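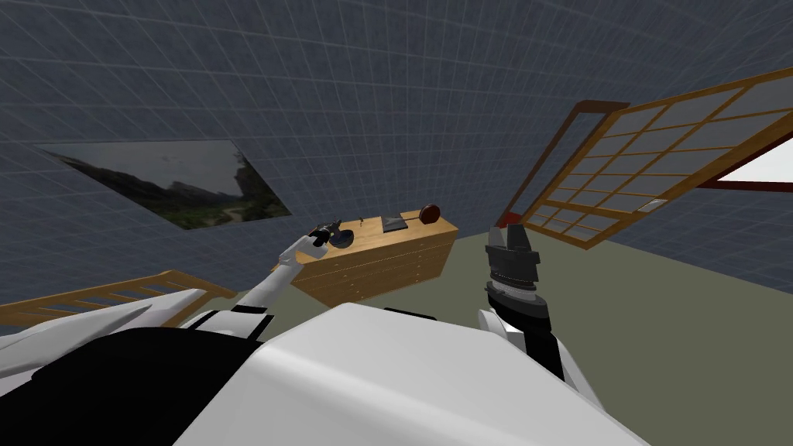 Section 4: Putting up your Flellano partition

Before you start, have a good look at the ceiling you'll be fixing to. Flellano partitions were designed with old, awkward buildings in mind – chapels, mills, shops that have been three other things already – and very few of those have a level ceiling. Take your time here and the rest goes much more kindly.

1. Mark the line of the partition on the floor with chalk, then carry it up both walls using a plumb line.

2. Measure floor to ceiling at each end and in the middle. Write all the measurements on the wall itself, where you can't lose them.

3. Lay the floor track along your chalk line and fix it at every second hole. Leave the end fixings finger-tight for now.

Caution: don't drill into a floor until you know what runs beneath it. If there is underfloor heating, use the adhesive track instead (Section 7). 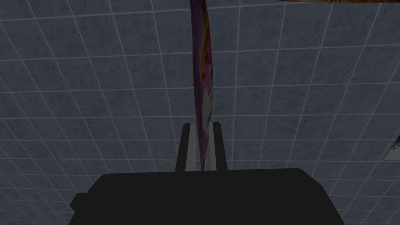
4. Ask a friend to help you lift the head track. Two people can manage it comfortably; one person on a ladder can't, however determined.

5. Stand the posts at 526 mm centres, starting from the wall you see first as you come in, so that any narrow panel ends up in the far corner.

Note: on a sloping floor, each post can be lengthened by up to 68 mm with the screw foot. Anything more needs a packing strip, and Huguette Cloutier on our help desk will happily work out the size with you.

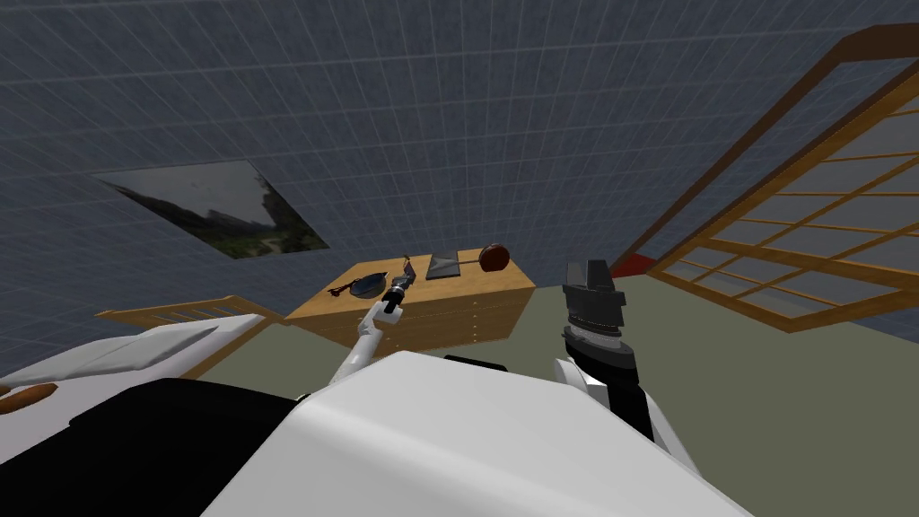
6. Drop in the panels, felt side facing the noisier room, and press each one until it clicks.

7. Go back and tighten the end fixings, then check them again after 14 days, as old timber does like to settle under a new load.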